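Trestside wants 1000 goes at sweeping up, and I had a turn

March 12, 2020

I've been meaning to write something on the Flullon project for ages, and this week I finally got myself over to the Trestside workshop to see how it's getting on. Flullon, for anyone who missed my earlier bit, is the team's attempt at getting a machine to learn small household jobs by copying people. No one writes out the steps for it. You do the job yourself, over and over, with a gripper in each hand, and the recordings go into the pile for Mok, their learning program, to chew on later.

The pile stood at 429 recordings of the sweeping job when I got there. They want 1000 before they start training properly, so there's a fair way to go yet (and a lot of kidney beans to chase across a board).

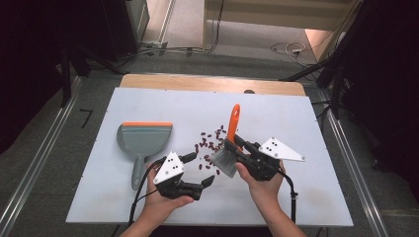

I was allowed a go after lunch and oh dear, it's harder than it looks! Your hands know perfectly well how to sweep, but they're used to having fingers. With the grippers on you have to think about how you're holding the brush, and my first few tries went all over the place. The team kept one of them, they said, since a missed bean that you go back for is useful to Mok as well. Only the tries where you drop something altogether get thrown out.

A normal stint is 30 goes and then you swap with someone else. I managed rather fewer and my wrists were complaining on the bus home. Between goes the beans are scattered afresh, never quite in the same spot, so that Mok doesn't simply learn one patch of board by heart. I asked if they'd tried rice. They had, for one morning, and they'd rather not talk about it.

There are 3 more jobs on the list after sweeping, with folding cloths next, and the Grimilside group has offered to record some of those at their own place so it isn't all down to one table. I'd like to see whether their way of sweeping looks any different from Trestside's, as I suspect everyone has their own habits with a brush.

Sweeping carries on through March, and I've put my name down for another stint.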